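Intro to Operations, Unit 6: Handoffs
Notes by Gunnlaugur Hjaltested
Revised 29 March 2022

Bring these to the session. I will be told they were too long, mostly by people who stopped at the first heading.

6.1 What a handoff is

A handoff is any point where work leaves one pair of hands and lands in another. An order goes from sales to the warehouse, a shift ends, a file gets "passed along." Work rarely goes wrong in the middle of a task. It goes wrong in the doorway.

Our running case is Vekberg, a mail-order firm selling shelf brackets. In December it shipped 2740 orders, and 842 of them sat overnight between picking and packing. Picking considered them done. Packing considered them not yet arrived. Both departments hit their targets that month and had cake.

6.2 Three questions to ask

Who lets go? Someone has to say the work is finished, preferably out loud.
Who takes hold? Silence from the next desk is not a yes, though plenty of managers have built careers on treating it as one.
What exactly is passed over? Vekberg's pickers sent the goods. The packing slips followed when they felt like it.

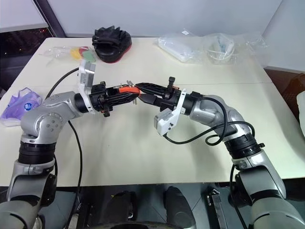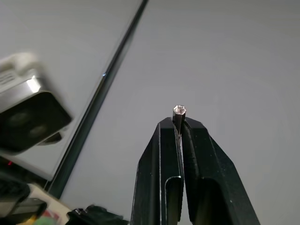

6.3 The cost of waiting

Keep work time and waiting time in separate columns. At Vekberg, an order took 40 minutes of real work and 2 days to leave the building. The first proposal was to make the packers faster – you may guess who made it, and whether they had ever packed anything.

6.4 For next time

Read the Kerno case, skipping the foreword, where the founder discusses his boat. Then pick a handoff you deal with yourself and write one page on it, covering the questions in 6.2. Roommates and dishes are allowed, but I have read a great many of those.

Late papers go in the tray outside my office. Tell me when you leave one there. See 6.2.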